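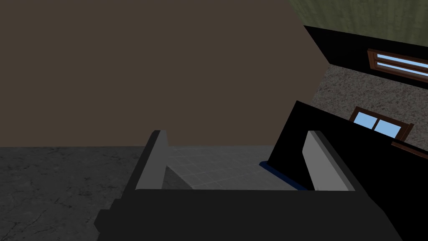 Pre-Run Inspection Checklist: Simulated Apartment, Wrist View
Gesis control stack, Mirnham scene build
Checked by: Bernardo Moreira
Second check: Hidayah Yusof
Month: March

Mark each line OK, FIX or N/A. Write a comment for anything that is not OK. A run with an open FIX in sections 1 or 2 does not go to the batch queue.

Section 1. Gripper and limits

1.1 Gripper open at start, nothing between the fingers. OK
Comment: Open in all three saved views.

1.2 Both fingers visible to the wrist camera. OK

1.3 Gripper body masked out of the obstacle map. FIX
Comment: The mask still comes from the old mount. It misses a strip along the top of the housing, and the planner reads that strip as an obstacle right in front of the arm. Start state gets rejected as in collision. Hidayah has the new mask in her branch.

1.4 Joint speed limits loaded from the scene file and not from the defaults. OK

1.5 Stop command halts the controller within 6 control ticks. OK
Comment: Tried at low speed and at full speed.

1.6 Watchdog stops the arm when camera messages quit coming. OK
Comment: Timeout is set to 275 ms. Please do not raise it to get past a slow render. Tell me and we will look at the render.

Section 2. Perception

2.1 Floor segmentation covers every floor material. FIX
Comment: The plain brown floor and the plain brown wall are close enough in color that the Shao segmenter merges them when the camera is tilted. Tile comes out clean. Dark stone is fine except near the finger, where the edge is ragged.

2.2 Black surfaces return usable depth. OK
Comment: Depth is rendered, so it should be, but check the noise setting. With the sensor noise model on, large black panels drop out and the planner treats the hole as free space. Keep unknown cells blocked.

2.3 Window glass is not marked as open space. OK

2.4 Human figures and figurines are detected at any orientation. FIX 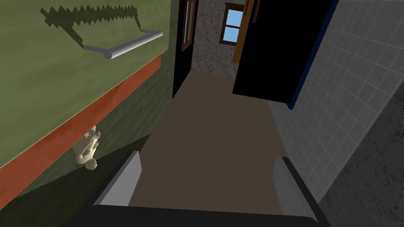
Item 2.4: small pale figure, upside down in this view, under the orange-red strip at lower left. Gripper open.

Comment: The detector gave no box for the figure at this camera angle. Rotating the input so the room is upright brings the box back. Size does not matter for this check. Anything shaped like a person gets the keep-out zone until someone clears it by hand. Bernardo to add rotated crops to the test set.

2.5 Handles detected on furniture fronts. OK
Comment: The silver bar on the green panel is found. Its shadow was picked up as a second handle with low confidence. Threshold removes it, no change needed.

2.6 Shadow edges look normal. FIX
Comment: Sawtooth edge on the shadow above the handle. Shadow map resolution is too low. Minor, does not hold the run.

Section 3. Planning

3.1 Camera tilt is passed to the planner with each image. OK
Comment: The views here are well off level. Test with the tilt, not with a leveled copy.

3.2 Black panel with the blue lower strip is in the collision model as one body. FIX
Comment: The strip is a separate mesh and was left out of the export. From close in, the right finger lines up with the strip and clearance is hard to judge by eye.

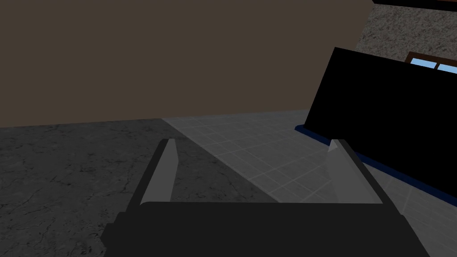

I would like to see the clearance number printed in the log at every waypoint near that panel. Right now we only get it when a plan fails. Hidayah agrees, ticket is open under Irkulgate tooling.

3.3 Planner gives up cleanly when no path is found. OK
Comment: Ran 900 random goals. 7 timed out and all of those returned the arm to hold.

3.4 Replan does not start while the gripper is closing. OK

Section 4. Logs

4.1 Scene file version written to the log header. OK

4.2 Random seed saved. OK

4.3 Images and joint states share one clock. N/A
Comment: Clock sync is handled by the simulator in this build. Put this line back in when we move to hardware.

Result: HOLD. Items 1.3, 2.1 and 2.4 must be closed first. Item 3.2 can be fixed in the same export. Recheck sections 1 and 2 in full after the merge, including the lines marked OK.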